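Toaster Day: Tips for Recording Good Kitchen Demos

I've been getting mail about the toaster runs, so I'm putting all my tips on one page. If you're new, I spend my afternoons collecting examples for a learning system, which means I steer the hand through a small kitchen job over and over, and the recordings go into the training pile. We call our setup Grirnlow, after the street. Everything on this page I learned by doing it wrong first.

Set the crumb tray before you start, and by set I mean pull it out, wipe it, push it all the way back in. A tray sticking out a little will catch on things and you'll spend ten minutes wondering why the toaster keeps scooting sideways. Mine also gets two strips of grippy shelf liner cut to fit under the feet, the cheap stuff you'd put in a silverware drawer.

Bread matters more than you'd think! Fresh sandwich bread squashes. I buy the plain white loaf, lay the slices out on a cooling rack overnight, and by morning they're stiff enough to handle all day. Greer Strachan swears by freezing hers, and it does work, but then you get damp patches on the table as they thaw and you're wiping between every take. For practice runs with no heat, leave the toaster unplugged. Please. I once did a whole set with it plugged in and the smell stayed in my sweater until October.

Now, about where you put things. Don't park the toaster in the same spot every time. I did 85 takes with it lined up perfectly square to the table, felt very pleased with myself, and then Joon-young Hong turned it a little and the trained system went straight for the side of it. So turn it, slide it, swap ends. I keep a jar of folded paper slips with positions written on them and draw one before each take, and that stops me from drifting back to my favorite spot (I do have a favorite spot). 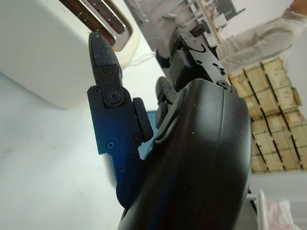 Slow down on the last inch. When I'm in a hurry I tend to jab, and jabs make terrible examples. Come in over the slot, pause for a breath, then go down. The pause feels silly while you're doing it but it gives the system a nice clear moment to learn from. If you miss, you've got two choices: back up and fix it calmly, or stop the take. I keep the calm fixes – they're some of the most useful recordings in the pile – and I toss anything where I flailed.

Label as you go. I tried saving it for the end of the day and by then take 23 and take 32 were the same take in my head. A pencil and a cheap notebook beat the spreadsheet for me, with one line per take: position slip, which slot, good or toss, and a word or two if something odd happened. "Slice folded" is plenty.

Cleaning up is easy if you don't let it build. A dry pastry brush gets crumbs and dust out of finger joints better than any cloth I've tried, and a barely damp microfiber does the tabletop. Keep sprays away from the hand completely. Spray the cloth, over the sink, then wipe the table with it.

Last one, and it's about you. Take breaks! My steering gets sloppy after an hour, and sloppy steering gets learned just as happily as the good kind. I'd take 100 careful takes over a huge heap of tired ones. I set the oven timer, and when it dings I go eat whatever bread didn't make the cut, usually with too much butter.

Next time I'll do mugs and handles, so send me your mug troubles if you have any.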